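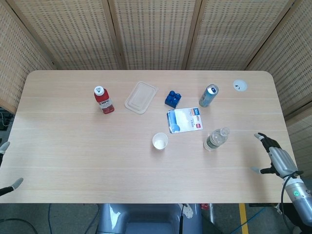
Light wooden table with a folding screen behind it.

# Zumcombe 9 Trackside Warning Horn

The Zumcombe 9 is a portable warning horn for crews working on or near live rail lines. A lookout carries the sender. The horn stands at the work site and sounds when the lookout presses the key or when the radio link drops for longer than 2 seconds.

It replaces the Zumcombe 7. Senders from the older model will not pair with it.

## What is in the set

- Horn unit with folding tripod
- Lookout sender with neck strap
- Two battery packs and a twin charger
- Hard case
- Printed site card, English and Spanish

## Specifications

| | |
|---|---|
| Radio range, open line | 478 yards |
| Battery life, horn | 82 hours on standby |
| Battery life, sender | one full shift |
| Charge time | overnight |
| Warning tones | 2 (one per track direction) |
| Mounting | tripod or rail clamp |

Range is shorter in cuttings and tunnels. Walk the site with the sender before work starts and mark the point where the link light turns amber. The lookout must stand inside that point.

## Use on curves and single track

On a curve, one lookout often can't see far enough for the line speed. Up to four senders can be paired to the same horn, and any one of them will set it off. On single track with traffic in both directions, assign one tone to each lookout and tell the crew which is which at the briefing.

The horn is a warning to people on foot. It does not connect to signals and does not stop trains. Your railroad's own rules on track protection come first.

## Service

Horns are due for a bench test once a year. Send the full set, including both battery packs — a horn tested without its sender can't be signed off. The Jular rail clamp is a separate item and is checked at no charge if it comes in the same case.

Units sold before November 2019 need the new antenna boot. Ask for it when you book.

## Ordering

Stocked by Nasrallah Rail Supply. Lease terms are available for five sets or more. For quotes, contact Rochelle Quintanilla in sales. For pairing problems and repairs, contact Tõnu Šimkus at the service desk and have the serial number ready — it is on the plate under the horn.

Page updated Tuesday, September 15, 2020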